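How to make a life story book with a foster child

I've been fostering for a good while now, and if you asked me what I'd grab on the way out of a burning house (after the people and the dog) it would be the life story books. We've helped make a fair few. I got the first one badly wrong, so this is the version I wish I'd had back then.

A life story book is just a book about a child's life so far. Where they were born, who has looked after them, which houses they've lived in, who the cat was. If you grew up with one family you've got all that for free, because somebody at the table always remembers. A child who has moved five times may not have anybody who remembers the whole of it.

1. Talk to the social worker first

Do this before you buy so much as a glue stick. There may already be a book half started, and there may be things the child hasn't been told yet. Ours was called Colm Egan and he was brilliant about it – he went back through the file and found the name of a nursery none of us had known about. Ask what you're allowed to include, and ask about photos of brothers and sisters, as the rules can be different if they've been placed elsewhere.

2. Get a ring binder

I know the bound scrapbooks are prettier. I bought a lovely one the first time and regretted it within a month! With a binder you can add a page in the middle when something new turns up, and take one out when a child decides they aren't ready for it. Plastic pockets are good for the odd bits, like hospital bands and bus tickets.

Make copies of every photo and keep the originals somewhere else. Children do sometimes rip these books up on a bad day, and you want to be able to say "never mind, we'll print it again" and mean it.

3. Start with now

Everybody wants to start at birth. Please don't! Start with this week: their bedroom, their favourite tea, what they're called at school. We did a whole page on the walk to the shop in Millden, with a map, and that was the page that got shown to every visitor for a year. Once they trust the book a bit you can work backwards.

4. Write to the people who came before you

Previous carers often have far more than they think. I sent two letters to a family in Clirwood and got back an envelope so fat it had been taped shut. Don't only ask for photos. Ask what songs they sang in the car, what the child was scared of, what they called their blanket. One carer wrote that our lad used to fall asleep to the same Irish record every single night, and when we played it to him he went very quiet and then asked for it again.

If you can, ask them to sign and date what they send. We've got one that says "Saturday, June 5, 2021, the day you lost your first tooth in an apple", and you can't make that sort of thing up later.

5. Tell the truth in small words

This is the hard bit. "Mummy was poorly and couldn't keep you safe" is fine for a little one, if it's true. "Mummy went on holiday" isn't, and they'll find you out. Run your wording past the social worker and keep it kind to everyone in it. I try to keep a page under 700 letters or so on the big subjects – any longer and they start looking out of the window.

6. Put the ordinary stuff in

Birthdays take care of themselves. It's the Tuesday-teatime things that vanish: wellies, bowls, the ugly curtains, whoever was washing up. Take pictures of things while they're boring.

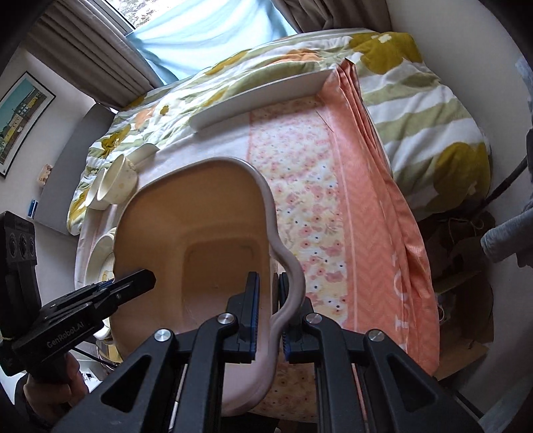 7. Let them be in charge of it

They choose the cover, they choose who sees it, and they choose when to stop for the day. Twenty minutes is plenty. One of ours would only work on it under the kitchen table, so that's where I sat too (my knees have never forgiven me). If they want a page of nothing but dinosaur stickers, they get a page of dinosaur stickers.

8. Make sure it moves when they do

The book belongs to the child and goes with them, in their own bag, never in the boot with the bin liners. I scan the lot every November and give a copy to the social worker. When our eldest went off to her grandparents she carried hers on her lap the whole way, and her nan rang that evening to ask where she could buy more plastic pockets.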